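House rules for the bench: a conversation at Skornmont

2019-10-29

The woman who wrote the handling rules for the Skornmont workshop did not want her name on this article. The rules were a group effort, she said, and she is tired of getting email about them. She did agree to sit down for an hour and go through the parts that other labs ask about most.

Skornmont records people doing simple table tasks with hand-held grippers, and the recordings are used to train robot arms. The first version of the rules was one page, taped to a door. The current version, which took effect in May, has 43 items.

"Most of them are short," she said. "Item one is that you clear the table before you sit down. Item two is that you check both grippers for loose screws. People laugh at that, then they lose a screw into a cable tray and they stop laughing."

The longest section covers wear. Finger pads are checked at the start of each shift and again after every 300 recordings, whichever comes first. A pad that has lifted at the edge gets replaced. A pad that is only scuffed or dusty stays on and gets wiped.

"We argued about that for a long time," she said. "One side wanted perfect pads for every recording. But a robot in a warehouse is not going to have perfect pads. So we wrote down what counts as damage and what counts as use, and we stopped having the argument every morning."

Lab managers at Drovodthorpe, who borrowed an early draft, set their limit lower and change pads more often. She has no quarrel with it. Their objects are heavier and some of them have sharp corners.

I asked about the work surface. The rules call for a plain covering with no print, pulled flat, and changed when it wrinkles or tears. Small marks are allowed. Anything an operator could mistake for an object is not.

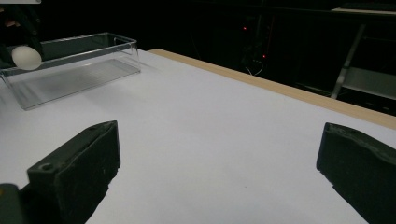 "The other thing is where you put your containers," she said. "You need room between the container and whatever you are picking up. Beginners put everything close together to save time, and then the two grippers bump into each other. If they bump, that recording is marked. You don't delete it, you mark it."

That rule on marking is item 7, and she considers it the most useful thing in the document. Under the older practice, operators threw away their own failed attempts. The result was a collection in which nobody ever dropped anything. Now a failed attempt is kept, labeled as a failure, and given a short reason from a fixed list. Only a supervisor can remove one, and only for privacy or a broken sensor.

Privacy has its own page. Operators sign a consent form before their first shift and can withdraw later. Hands may be visible. Faces may not, and neither may badges, phone screens or mail. If a visitor walks through, the operator stops, waits and starts over.

The Zúñiga checklist, which some readers will know from the training course, covers much of the same ground. Skornmont used it for a year before writing its own. Her complaint was that it mixed safety rules with data rules, so that a pinched finger and a badly named file sat next to each other with the same weight.

"If you are new and you read that, you don't know which one to worry about," she said. "Ours are in separate sections. Safety is printed in red and it comes first."

The safety section also sets limits on time. An operator works 2 hours at most before a break – a real break, away from the table. A pair of grippers gets heavy, and wrists go before people notice. She had wanted a shorter limit and still does.

The next revision will deal with the Jalow site, where the tables are a different height and the existing arm posture guide does not fit. She expects to add a few items and hopes to drop a few others. Item 31, on how to coil cables, is a likely one to go.

"Everybody coils them their own way anyway," she said. "I'd settle for them being off the floor."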